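Week 7 — perception to grasp, clear containers. Notes tidied up from the session, 07/12/2022. Slides are on Plola as usual, code in the `bin-pick` folder.

## Where we got to last time

Segmentation -> mask -> depth inside mask -> centroid -> grasp pose. Fine for boxes. Fine for mugs. Falls over with anything see-through, and that's the whole topic today.

## Why clear plastic breaks it

- Depth camera goes straight through the near wall, or gives you nothing, or gives you a reading from the bench behind. All three in one frame sometimes.
- Walls bend the background. Curved corners worst.
- Ceiling lights put highlights on the rim. Segmenter likes highlights, calls them objects.
- The planner only knows what you tell it. No wall in depth = no wall in the collision map = finger into wall.

Last one is the one that costs you. A bad mask gives a missed pick. A missing wall gives a protective stop, and then you're re-homing the arm while everyone waits.

## Fix 1: don't sense the bin

We know the bin. It's the same bin. So load it as a mesh and localise it once, at the start, from the rim (edges in RGB, not depth). Then the walls go into the planning scene as fixed geometry.

```
scene.add_mesh("bin", pose=T_base_bin, padding=0.012)
scene.freeze("bin")
```

Padding is 12 mm. Smaller and the calibration error eats it, bigger and you can't reach anything next to a wall. If the bin gets knocked, redo the localise step. The software wil not notice for you.

Careful if your rim isn't level. The fitting script assumes a flat rectangle — use `--rim profile` for scooped bins or the pose comes out tilted.

## Fix 2: colour first, depth second

For things inside the bin, find them in RGB and only then ask for depth, and only from pixels well inside the mask. Throw away the mask border. Take the median, never the mean.

Grażyna Borkowska's figures from the May set: 1,267 frames, 182 with a depth hole covering the target completely. For those there's no depth to take a median of, so fall back to the known height of the object plus the bin floor. Crude, works.

Caps: white cap on a pale background is low contrast. Dark liquids are close to each other too, so don't rely on hue alone to tell one dropper bottle from the next. Use left-to-right order as a tie-break.

## Fix 3: approach direction

Straight down. Always, inside a bin. Side approaches look cheaper to the planner and it'll pick them if you let it.

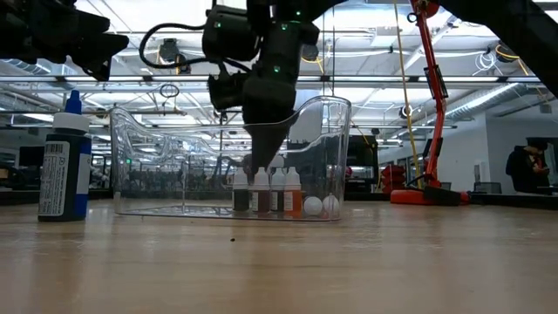
Constrain the last part of the path to a vertical line in the bin frame, not the base frame. Joint-space interpolation will swing the elbow and drag the tip through an arc. Use the Cartesian mode in Skedbridge, and check the returned fraction before you execute:

```
path, frac = plan_cartesian(pregrasp, grasp)
if frac < 1.0:
 replan()
```

People skip the check, half a path gets executed, finger stops somewhere silly.

Timeout is up to 900 ms per plan. Over that, drop the candidate and take the next one in the ranked list.

Round things (ping pong balls) roll when touched. Re-run detection after every failed grasp, don't reuse the old pose.

## For next time

1. Run `fit_rim.py` on the Brumley recordings, note where it fails. Screenshots please.
2. Swap mean for median in `target_depth()` and compare.
3. Read Amaral handout sections 2 and 4. Skip 3, it's out of date.
4. Write down how you'd detect that the bin has moved mid-run. Half a page. No code needed.

Cable check before you run anything on the arm: joint 6 limit is set in the config, don't widen it to get a plan thru.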